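Folding Table News

Clothing Swap Sorting, January

The winter swap is on Saturday, with doors at 10 in the morning. Drop-off is closed for everything except children's coats, which Bernardo Matos will still take at the side door until the end of the week. If you have a bag of adult clothes in your trunk, please hang on to it for the spring swap. The racks are full and so is the hall closet.

We took in 31 bags this time. Most of it is in good shape. Sweaters and long-sleeved shirts make up the biggest share, and those are also the items that take the most time to get ready, so this item is mostly about them.

How we are folding this year

Last winter every helper folded in his or her own way, and the stacks on the sale tables fell over before lunch. Florêncio Quintela worked at a shirt counter when he was younger and has written up one fold for all of us to use. It goes like this.

Lay the shirt out flat on a table, front side up, and pull both sleeves straight out from the shoulders. Smooth the body from the collar down to the hem. Check it while it is flat. Look at the cuffs, the underarms, and the front of the chest, where most stains are. Anything with a stain or a hole goes in the rag bag and does not get folded.

Fold one sleeve straight across the chest, then the other on top of it. Bring each side in toward the middle so the body ends up as wide as the collar plus a hand on either side. Fold the hem up to the middle and then up again to just under the collar. The collar should be on top and facing out when the shirt goes on the stack.

The round table works better for the first part than the long ones do. You can lay a shirt at an angle and still have room for both sleeves, and two people can work on it from different sides. A yellow shirt with one blue sleeve and one dark gray one took up a good piece of it.

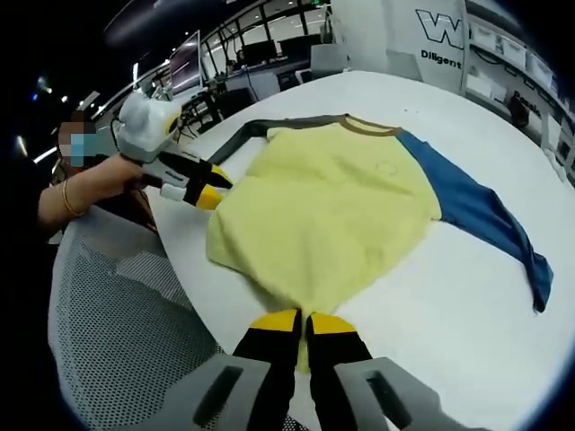
Sizing and stacking

Read the size off the label before you fold, then put the shirt in the stack for that size. If the label is missing or washed out, hold the shirt against one of the three sample shirts hanging by the door and go with the closest match. Do not write a size on the fabric or pin anything to it. Vasco Carrilho has a roll of paper stickers for this and they peel off clean.

Stacks should go no higher than your forearm is long. When a stack gets to that height, start a new one beside it. Taller stacks get pulled apart by people looking for something at the bottom, and then the whole table has to be done over.

Sweaters with buttons get buttoned at the top and bottom only. Turtlenecks get folded with the neck laid flat. Hooded sweatshirts are not folded at all this year. They go on hangers, and Cordeiro Cleaners has given us a box of their wire ones. Please say thank you if you stop in there.

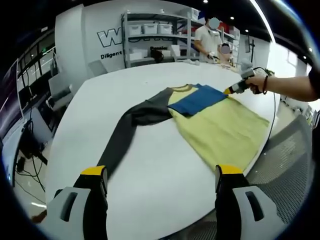
Shirts with sleeves in a different color from the body have caused more questions than anything else at the sorting table. We put shirts out by size and then by color, and some helpers were going by the sleeves and others by the body. From now on, go by the body. The shirt with the blue section folded over the chest and the gray sleeve still stretched out goes with the yellows, whatever the sleeves are doing. If the body is striped or printed all over, it goes in the mixed row at the end.

The same rule covers collars. A brown or black collar does not change where a shirt goes. Tomás Marinho has put color cards on the sale tables in the hall, and they run from white at the kitchen end to black at the stage end. Please leave the cards where they are when you add to a row. Two of them were moved last week and we had greens in two places.

Shirts that come back

A fair number of shirts get opened up during the swap and set down again, and this is where we need the most help on the day. Refolding at the sale tables gets in people's way. Carry what you find to the back, refold it there, and bring a pile out when you have enough to make the walk worth it. 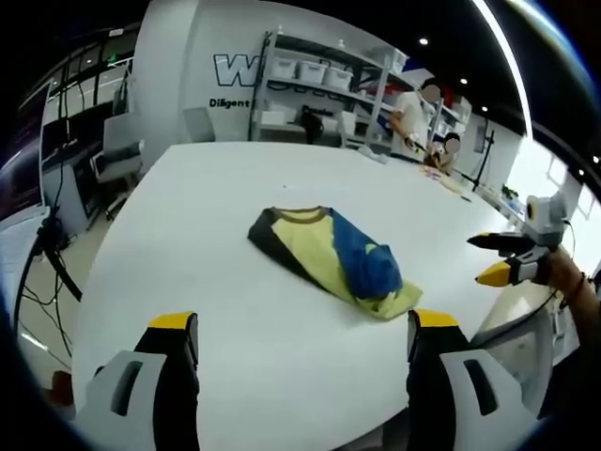

Refolding is slower if you try to fix a fold that has already gone wrong. Shake the shirt out and start again from flat. A yellow shirt bunched up in the middle of the table, with the blue gathered on one half and a flap of yellow lying loose at one corner, will take longer to tuck back into shape than to open out and do over. Check the collar first, find the shoulders from there, and the sleeves will follow. New helpers seem to pick it up after a few shirts.

Keep the middle of the refolding table clear except for the shirt you are working on. Finished ones go straight into a bin. Coffee and phones go on the windowsill.

Helpers needed

We are covered for the morning. We are short two people for the afternoon, from 1 until closing, and short three for cleanup afterward. Cleanup means boxing what is left, taking down the racks, and sweeping the hall. It took less than two hours last time. Henrique Teixeira is keeping the list, so call or catch him in the parking lot.

If you are helping, please wear a plain top with no coat over it. Last year a helper's own cardigan was put down for a minute and went home with a shopper. We did get it back.

What happens to the leftovers

Adult clothing that is left at closing goes to the Rendbridge shelter, which picks up on Tuesday. They have asked for it boxed by size and not by color, so the color rows come apart at that point. Children's clothing stays with us for the spring swap. The rag bag goes to the garage on Edico Street, and they will take as much as we can give them.

Money from the door goes toward the hall's heating bill, as before. The winter and spring swaps together brought in $3,945 last year, and the bill was a little more than that. Entry is the same price as last time, and children get in free.

Parking is in the back lot. Please leave the spaces nearest the ramp open for anyone who needs them. Bring your own bags, as we have only a small supply at the door.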